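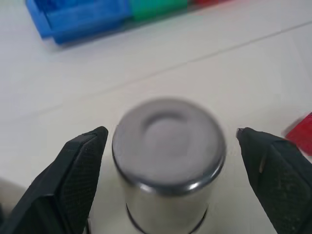 Will the Vornis gripper kit fit an arm I've built myself at home? Most home-built arms will take it, so long as the wrist plate has the four-hole pattern and you can spare 2 servo channels.

Amna Baloch drew up the first Vornis in our shared workshop at Gindport, and we've been fussing over it ever since - mostly over the fingers, which everyone wants to grip something different with! The kit comes with both fingers, the textured pads, a bag of screws and a printed booklet (do read the bit on centring before you tighten anything, it'll save you an evening). Adeel Paracha packs the orders on Sunday, so please be patient with us if yours comes in midweek. Spare pads are sold separately, and colour is black only for now.

Print this page | E-mail to a friend

Search products Go

Contact us | © Vornis, Gindport | Back to top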